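Início | Arquivo | Casa | Cozinha | Sobre | Contato

Elásticos de cabelo, parte 2

No post passado eu falei do guarda-roupa. Faltou contar do resto do quarto, que deu mais trabalho do que parecia, e quase tudo por causa de coisa miúda.

O maior problema eram os elásticos de cabelo, aqueles de espiral, tipo fio de telefone. Gosto deles porque não marcam o cabelo, mas somem. Achei elástico na bolsa, no bolso do roupão, atrás do travesseiro. A Marites Buenaventura, que dividiu apartamento comigo por dois anos, guardava os dela num potinho com tampa de rosca. Tentei fazer igual e não deu certo. Se preciso abrir uma tampa, eu largo em qualquer lugar.

O que funcionou foi usar uma tampa de caixa como bandeja. É rasa, branca por dentro, com a borda verde-amarelada, e fica na mesa ao lado da cama, em cima da toalha azul quadriculada. Elástico que aparece pela casa vai para lá. Os de cor clara, como o azul e o rosa, eu deixo separados para usar em casa — os escuros vão na bolsa.
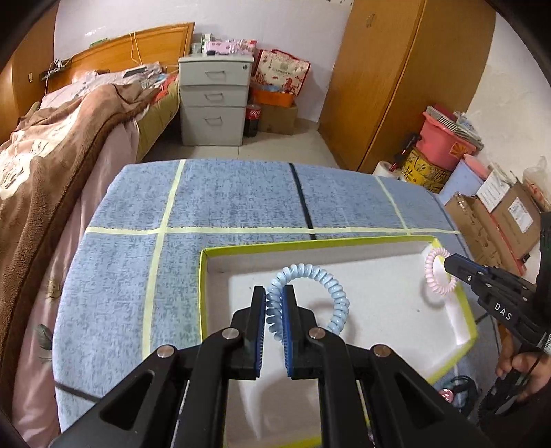
O gaveteiro branco

São três gavetas, e até abril nenhuma tinha função definida. Agora a de cima é de remédio e carregador, a do meio é de meia e a de baixo é de papelada. Em cima dele ainda ficam a caixinha rosa estampada, outras caixas pequenas e uns frascos. Já tentei esvaziar esse tampo e em uma semana encheu de novo, então desisti.

Ao lado, no chão, estão a sacola vermelha e branca, o cesto laranja e uma caixa de papelão. O cesto fica. A caixa vai embora quando eu terminar de separar o que é doação, e o Odair Lacerda já pediu para ver antes se tem alguma coisa que sirva para a filha dele.

Ainda falta lavar a manta marrom da cama, que é pesada e demora a secar, e passar um pano no piso atrás do gaveteiro. Também quero comprar divisória para a gaveta do meio. Vi uma de 31 reais, mas vou medir a gaveta primeiro.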